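Home | News | Interviews | Archive | Contact

Search this site Enter keyword Go

The language that is spoken by the stove

Jan 22, 2009

She has taught the Skusano language in the evenings for 7 years, always in the upper room of the old school in Trollell. When I arrived she was still cleaning the blackboard, and she asked me to wait until she had finished with the verbs of the day.

"I was not trained for this," she told me when we sat down. "I trained as a bookkeeper. But my grandmother spoke it to me by the stove, and after she died I noticed that I was speaking it only to the cat."

She asked me not to print her name. In the valley everyone will know who she is, she said, and outside the valley it does not matter.

Skusano is spoken in the villages between Trollell and Gashi, and a little on the other side of the pass. The last count that she trusts gave 1,509 speakers. She did not like the form that was used for it. "They asked, do you speak it well, a little, or not at all. My neighbour wrote 'a little' and he can curse in it for an hour without using the same word again."

I wanted to know who comes to the class. In the first winter there were three people, and one of them came because her flat was cold. Now the room is full on most evenings. She has young parents, a bus driver, and a couple from Hernura who drive over the pass when the road is open.
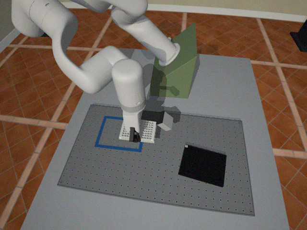
"The parents are the most impatient," she said. "They want to sing to the baby by the end of the month. I tell them, good, then we start with the songs and the grammar can come after the baby sleeps."

The grammar is not simple. Skusano has 6 words for "we", depending on who is included and whether that person is in the room. When I asked her to explain them, she drew small circles on the back of my notebook and soon there was no more space. I must admit that I understood the first two. The word her students use the most is the one that means "we, but not you", which children find very useful at home.

Her first textbook was a photocopy of a photocopy. It had been written by a priest, and it taught the reader how to ask about the health of an ox. She used it for two years. After that she began to collect sentences from her older neighbours, with a tape recorder on the kitchen table, and from those tapes she made the book that the class uses today.

"I asked them to talk about ordinary things. How do you tell someone that the soup needs salt? How do you say it if the cook is your mother-in-law? These are different sentences, believe me."

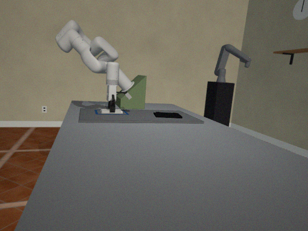
The tapes fill two shoe boxes. She is afraid for them, as tape does not live for ever, and she would like to have them copied before the summer. The library in Gashi has offered her a cupboard but so far not a person who could do the copying. She said this without anger. She has written to them again, in both languages.

We spoke also about spelling. There are two ways to write Skusano, one from each end of the valley, and people have stopped greeting each other over it. In her class both are allowed. "If I can read it, it is correct. When there are ten thousand of us, we can quarrel about the letters."

I asked if she believes that the language will still be here after her. She looked at the window for some time before she answered.

"Last May a boy came into the bakery and asked for bread in Skusano. He was not one of mine. He had learned it from his cousin, and his cousin learned it here. The baker did not understand him, so I had to translate." She laughed. "He had the wrong word for 'we'. He said that all of us in the shop were buying the bread together. I did not correct him."

The new course begins after the snow. Beginners should bring a notebook, and if possible an older relative.

3 comments | Share | Print | Email to a friend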